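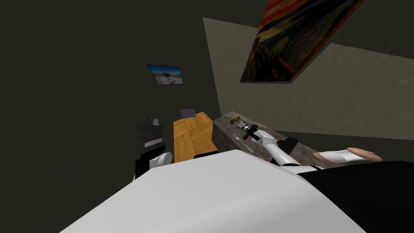 **Genji Shimada**
*Simulation and controls, Wulley project*

# Setting up a guarded touch on a simulated countertop

Welcome back, friends! Last time we got the two-armed robot loaded in Stultutach and moving its joints without folding up on itself. Today we'll ask for something gentler, and to my mind a lot more fun – bringing one arm down onto the stone countertop and having it stop when it feels the surface. We call this a guarded move, and once you have one you'll find yourself reaching for it all the time.

## Before you start

You'll want the apartment room loaded, the one with the herringbone box next to the counter and *The Scream* up on the wall. Open the head view and don't be alarmed by the slant. The view follows the head joints, so when the head rolls, the walls and paintings lean right along with it. What matters is that your planner works in the base coordinates and never in the head's. I lost most of an afternoon last November to that mix-up, so please do check it now:

```
planner:
 reference: base
 arm: right
 hold_other_arm: true
```

The last line keeps the left arm where you parked it. Mine is parked beside the wooden box with the gripper empty, and I like it there.

## Step 1: Pick a bare patch of counter

Choose a target on the stone with some room around it. There's a little yellowish-brown figurine near the left end and a beige roll-shaped thing along the far edge, and both of them tip or roll if you brush past. Add them to the planner as obstacles, with a margin of 4 centimeters each. Add the box too, along with whatever you have sitting on top of it.

## Step 2: Plan to a point above the target

Ask for a pose a hand's width over the patch, tool pointing at the surface. I cap the planner at 4,000 samples, and if it can't find a path by then I move the target a bit and try again.

Set the random seed while you're at it (I use 769, for no good reason at all) so that a bad path is one you can replay.

## Step 3: Lower until contact

Now the good part. Switch the right arm from position control to the guarded mode and let it creep down:

```
guarded_move:
 direction: surface_normal
 speed: slow
 stop_on: contact_force
 filter: on
```

Leave the filter on, even if you're impatient like me. The crossbar at the end of the tool is small, and the raw contact signal from something that narrow jumps around quite a lot. With the filter off, my arm stopped in midair on roughly 79 percent of tries.

## Step 4: Check the log

Open the run in Tresteveo and put the contact force and the tool height on one plot. You want the height to go flat just as the force comes up. If the force climbs while the height keeps dropping, the tool is sinking into the counter, and you should lower the speed or shorten the physics step.

Save your settings under a new name when you're happy with them. Next time we'll keep the tool on the stone and slide it sideways – bring the same seed!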